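Quem somos

A Lalidton nasceu numa garagem com o teto baixo e uma única máquina de costura emprestada, e ainda hoje, quando chove muito, alguém se lembra do balde que tínhamos de pôr no canto para a água não chegar aos tecidos. Começámos por fazer bainhas e trocar fechos para os vizinhos. Depois vieram os casacos dos filhos dos vizinhos, os fatos de casamento que já não apertavam, uns cortinados enormes que deram a volta à casa inteira, e quando demos por nós éramos uma oficina de arranjos e de roupa por medida com porta para a rua.

Hoje somos 4 pessoas à mesa de corte e mais umas quantas mãos amigas nos meses de maior aperto (julho, com os casamentos, é sempre uma loucura boa!). No último ano passaram por cá 1272 peças, entre arranjos pequenos e trabalhos de raiz, e gostamos de pensar que a maior parte ainda anda por aí a ser usada.

O que fazemos

Arranjamos, ajustamos, forramos e voltamos a forrar. Fazemos camisas, saias, blusas e vestidos por medida, e temos um carinho especial pela roupa que já foi de outra pessoa, aquela que chega dentro de um saco com um "acha que isto ainda tem salvação?". Quase sempre tem. Quando não tem, dizemo-lo com franqueza e aproveitamos os botões.

Os forros vêm da Flandetti, com quem trabalhamos desde os primeiros tempos, e as linhas chegam-nos da Szczepańska, em 61 cores, o que dá sempre uma bela conversa ao balcão na hora de escolher entre dois azuis que parecem iguais e não são. Temos também uma parede com 300 moldes em papel, alguns já muito remendados com fita-cola, que emprestamos a quem está a aprender.

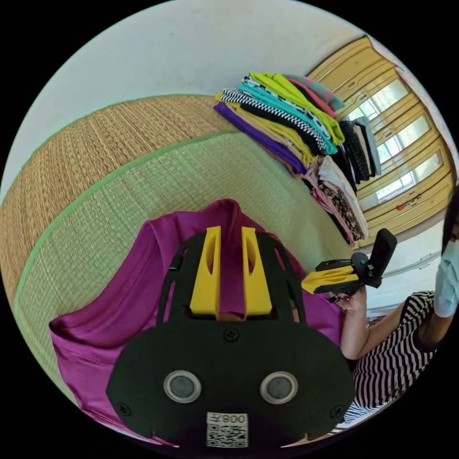

Foi dessa parede, aliás, que saiu a ideia do Velitz, o nosso curso de costura para principiantes. As turmas são pequenas, começam às 19h e acabam quando acabam, porque há sempre quem queira fechar só mais uma costura antes de ir para casa. Não é preciso trazer máquina nem saber enfiar a agulha, basta vontade e uma peça velha de que se goste.

Venha visitar-nos

A porta está aberta a partir das 10h e não é preciso marcação para os arranjos simples. Para roupa por medida pedimos que combine connosco primeiro, para podermos tirar as medidas com calma e conversar um bocadinho. Se vier de manhã cedo, é provável que ainda apanhe café na cafeteira.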